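Teleop demos in the sim kitchen: picking up the cup

Quick writeup, people keep asking in the channel. Covers recording pick demos with the Stodier controller in the Ovutent kitchen scene. Not the real arm. If you need the real arm, see Gülizar Türkmen's page, different safety steps.

What you need
Ovutent installed and opening without errors
Stodier hand controller, charged
The Kırmızıgül task pack (has the kitchen and the cup)
400 MB free per session, more if you save every camera

Before you start
Load the kitchen, load the cup task, hit reset twice. First reset sometimes leaves the arm in the old pose. Known bug, not fixed as of September.

Check your controller mapping. Trigger = gripper. Side button = clutch. Hold the clutch and the arm follows your hand, let go and it stops. Get used to that first. Wave it around over the counter for a couple minutes with recording OFF.

Step 1. Approach
Start recording, then move. Don't sit there thinking with the recorder running, all that dead time ends up in the data and the policy learns to sit there too.

Come in from the side, fingers angled down, open. Keep the rest of the arm clear of the upper cabinet. Easy to forget when you're staring at the gripper. Also don't swing out over the sink, you'll want that room later for the place task.
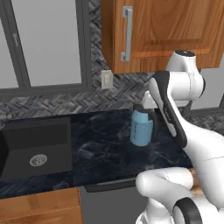

Approach on the light blue cup, gripper coming in from the right.

Slow down for the last bit. Scale the motion down in settings if your hand shakes, I use 0.5. Ran out of reach? Release clutch, move your hand back somewhere comfy, press again, keep going. Short pauses are ok.

Step 2. Line up
Switch cameras. Really. From one view the cup always looks centered, then you flip to the other side and you're way off. Fix depth in the second view, then go back and check the first one agian.

Fingers should be on either side of the cup, not resting on the rim. If you bump it and it tips, stop, mark the take as failed, reset. Don't try to rescue it, unless you're recording recovery demos, which go in a seperate folder. 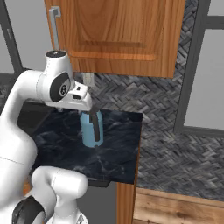
Step 3. Close and lift
Squeeze the trigger slowly. Snapping it shut makes the contact solver unhappy and the cup can jump. Watch the force readout, once it goes flat you have it. Hold for a beat.

Then straight up. No sideways until you've got clearance off the marble. Stop recording when the success flag turns green, not before.

Step 4. Save and check
Press save, type your initials, play it back once at 2x. Toss it if:
the cup slides through a finger
the arm clips the cabinet
you froze for more than a few seconds
playback doesn't match what you did (frame drops, restart Ovutent)

How many
For the cup task we ask for 200 good ones. Failed takes don't count toward that but keep them anyway. I do sets of 14 then get up and walk around, wrist gets sore otherwise.

Mix up your approaches a little. Same exact path every time = policy that only works on that path. The reset moves the cup for you, so leave the randomizer on.

Uploading
Zip the session folder, drop it in the Grosau share under cup_pick. Don't rename the files inside, the importer reads the names. If the upload stalls just run it again, it picks up where it left off.

Place-in-sink task gets its own page when I have time.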